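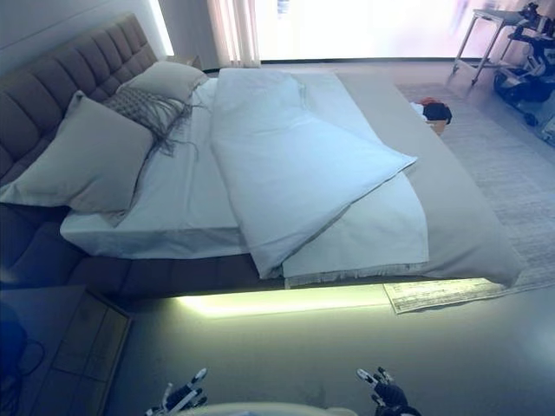
I have been a bad sleeper for most of my adult life, and the worst part is the advice. Tell one person at work that you were up at 3 a.m. and by lunch you own a list. Magnesium. Tart cherry juice. A podcast in which a man with a very slow voice reads train schedules. My coworker Yasir Butt swears by sleeping with one foot outside the covers, and he says it with the calm of someone who has never once needed to.

In January I decided to get serious, meaning I bought a notebook. The plan was to write down when I went to bed, when I fell asleep and how I felt in the morning. The flaw in the plan showed up the first night. You can't write down when you fell asleep. You can write down when you last looked at the clock, and then you lie there wondering whether to look again so the record will be more accurate. I got a lot of data that week and very little sleep.

Then came the app. I won't name it, but it gave me a score every morning, and there's something special about waking up feeling pretty good and being told by your phone that you're wrong. One morning I got a 30. I had felt fine! I'd been planning to go for a walk. I spent the rest of the day dragging myself around like a Victorian with a cough, and that night I went to bed at 8:30 to make up for it and was wide awake by two.

My friend Hugo Rolland, who falls asleep in movie theaters, suggested I try counting backward. So I started at 882, going down by sevens, on the theory that the math would bore me under. It did not bore me. I got to 846 and stopped, because 846 can't be right if you start at 882 and take away sevens, and then I had to go back and find the mistake. I never did find it. I did get up and eat a bowl of cereal over the sink.

The cereal, by the way, was the best part of that whole month. I'd like to put in a word for the middle of the night as a time to eat cereal. The refrigerator hums, the street is quiet, and nothing can be expected of you. I've read that people used to sleep in two shifts, with a stretch in between for prayer or chores or visiting the neighbors. I wouldn't visit my neighbors at that hour, and I'd think less of them if they visited me, but I can see the appeal of the gap.

What has helped a bit is dull stuff. I quit coffee after noon, which I had been told to do by everyone I've ever met and had treated as a matter of opinion. I get up at the same time every day, even when there's no reason to. I moved the clock to the hallway, so that checking it now requires a commitment. And if I've been lying there for what feels like 20 minutes (I can't check, see above), I get up and read in the armchair until my eyes start to cross.

The book matters. It can't be good. I made the mistake of starting a detective novel and finished it at dawn, fairly sure I'd been cheated by the ending but too tired to explain how. Now I'm on a history of canal building that Bonifacio Tejada lent me years ago and has been asking about ever since. He thinks I'm savoring it. I have read the chapter on lock gates four times and could not tell you a thing about lock gates, other than that there are a great many opinions on the hinges.

I still have bad nights. Last night was one – I heard the first bus, then the second one, then the guy downstairs starting his shower. The notebook has been turned into a grocery list, and I deleted the app, though it keeps sending me emails to say it misses me. They arrive at 4 a.m. I know because I was up.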